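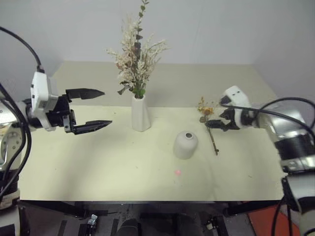 I own sixteen bottles of rum, and three of them are open. I'd like to spend a little while complaining about the other thirteen, or more exactly about the man who bought them, who is me.

It started with a bottle of Prullska, a small-batch rum my brother-in-law brought to dinner years ago. I had grown up thinking rum was something you hid in cola, and this stuff tasted like burnt orange and the inside of an old cupboard (in a good way, I swear). We drank half of it that night with a plate of salted peanuts. The next week I went out and bought one for myself, then a second one because the shop guy said it was going away. He was right, too! It went away. And the second bottle has been sitting in my hall closet ever since, getting more valuable and less likely to be drunk every single year.

I looked it up in August. Somebody paid $395 for one at an online auction, and I felt two things at once: very clever and kind of sick. I paid $58 less than my weekly grocery bill for that bottle back then, which tells you more about how many teenagers I was feeding than about the rum. The point is that I bought it as a drink and at some point it turned into a thing I check the price of.

I know all the arguments for collecting. My friend Musyoka Mrema collects properly, with a notebook and a spare room and a thermometer on the wall, and he has made every one of these arguments to me across his kitchen counter. Old bottles are history. Distilleries close, recipes get changed, and if everyone drank everything the day they bought it there would be no way to taste what people were making thirty years ago. I agree with all of that. He also pours, that's the thing. Last winter he opened a Zaluvcombe that he'd been holding onto since before his daughter was born, on a Tuesday, for four people in socks, and one of us was mostly there to borrow a ladder. It was a bit woody, to be truthful. I still think about it more than any other glass I had that year.

So my gripe isn't with people like Musyoka. It's with the rest of us, the closet people. We don't have a collection, we have a pile with a mood attached. We're waiting for an occasion, and we keep turning down the occasions that show up. My son finished school and I thought, no, not the Prullska, he'd only want ice in it. My sister got a clean bill of health and we had sparkling wine from the supermarket. What on earth was I saving it for? A visit from the distiller?

And the makers know exactly what we're like. Plotach put out a release this year limited to 258 bottles, in a box with a magnetic lid and a little booklet, at $135 a bottle. I held one in the shop and I'll admit the box made a lovely clunk when it shut. But the booklet had two pages on the cork and one paragraph on what the rum tastes like! You could tell who they expected to buy it, and it wasn't anyone with a clean glass in their other hand. I put it back, walked to the end of the aisle, came back, picked it up again, and then a woman asked me if I could reach the tonic water for her and the spell wore off.

Meanwhile the plain Böttcher, the one with the ugly green label, costs less than a pizza dinner and is on the shelf all year round, and I have never once hesitated to open it. I've had it on the porch, in a fruitcake, in hot tea when I had a cold, and out of a camping mug in the rain. If you asked me which rum I love I'd probably say Prullska out of snobbery, but I've had maybe six glasses of Prullska in my life. I couldn't begin to guess at the Böttcher.

I'm not going to tell anybody to go home and open everything. Some of you would hate me by Thursday, and a few of those bottles might really pay for a roof someday. But if you can't remember why you bought one, or if you only ever take it out to look up what it's worth, I think you should at least ask yourself who's going to drink it. It'll be someone. It might be your nephew, with cola.

As for me, I've moved the Prullska out of the closet and put it in the kitchen next to the olive oil, where I have to look at it while I make eggs. My wife has given it two weeks. I bought more peanuts.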